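From: Cristian Echeverri
To: summer-research-mentors
Subject: Re: [mentors] abstract length and poster slots for the summer session

On the abstract limit, see my notes under the quoted text. The rest of this message covers the poster slots and the data statement, which came up in several off-list replies.

> From: M. Cáceres
> To: summer-research-mentors
>
> All,
>
> Three items before the students start writing.
>
> 1. The call says abstracts are limited to 2 pages. The submission form
> says 100 words. Which one is right? I have students in the Sturneck
> group who have already written to the longer limit.
>
> 2. Are joint posters counted once or once per student? We have 27
> students on the list and the hall was booked for fewer boards than that.
>
> 3. Does the data statement apply to students whose project is a
> literature review?
>
> Thanks,
> M. Cáceres

Item 1. Both limits are right, and the call should have said so. The form takes the short abstract, which is printed in the program. The extended abstract goes in as a PDF and is read only by the reviewers. The form counts hyphenated terms as one word and counts each citation marker as a word. Please have students leave citations out of the short version. Figures are allowed in the extended abstract and count toward its two pages. References do not.

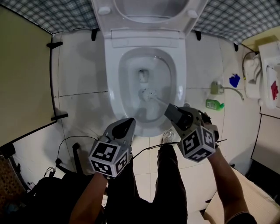 For the Sturneck group, the text they have can go in as the extended abstract with no changes, provided the margins match the template. They still need to write the short one. I would not try to cut the long version down. Last summer the abstracts made that way kept the background and lost the result. One sentence on the question, two on the method, and the rest on what was found works better at this length. If there is no result yet, the student should say what will be measured and by when.

Item 2. Joint posters are counted once. The hall has 19 boards, each usable on one side. After merging the joint projects and moving the talks out of the poster list, we are at nearly the full number, so late additions will have to share a board. Boards are landscape. Two students printed in portrait last year and had to fold the bottom edge under, so please check the page setup before the file goes to the print shop.

Presenters are split by board number. Odd numbers stand at their posters for the first hour and even numbers for the second. Students with a conflict should trade with someone in the other half and tell me the two board numbers. I do not need the reason.

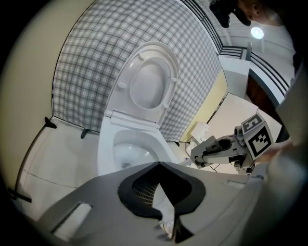 Item 3. Yes, it applies, but the statement is shorter. A literature review should list the databases searched, the search terms, and the month of the last search. The review on soil crusts from the Surnetti station is a good model. It gives all of this in four lines, including the number of papers excluded at each step. Projects with measurements need to say where the raw files are kept, who can open them, and which version of the analysis scripts produced the figures.

A folder on a student's laptop is not acceptable as the only location. Use the group share or the department archive. If the archive rejects an upload because of the file name, the usual cause is a space or an accented letter. Rename and try again before writing to the help desk.

One related point on instrument time. The Tokia spectrometer log from April still shows open sessions under accounts that belonged to students who have left. Mentors should close these, as the calendar treats an open session as a booking and new students cannot reserve over it. The procedure is on the internal page under "Shared instruments." Calibration runs are logged under the instrument account and should be left alone.

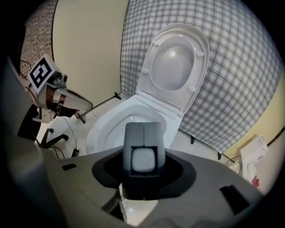 Reviewer assignments will go out once the short abstracts are in. Each abstract gets two readers, one from outside the student's field. Comments from the outside reader tend to be about undefined terms, and I would ask mentors not to wave these off. Most of the people walking past the posters will be in the same position.

Still open:

- Whether the talks are recorded. The room has the equipment, but I need written consent from every speaker.
- Who chairs the second block of talks.
- Whether students from the partner campus submit through our form or send files to me. Until I confirm, they should hold on to them.

Please reply on the list for anything that affects more than one group. Corrections to titles and author order can come to me directly.

Cristian Echeverri
Summer research program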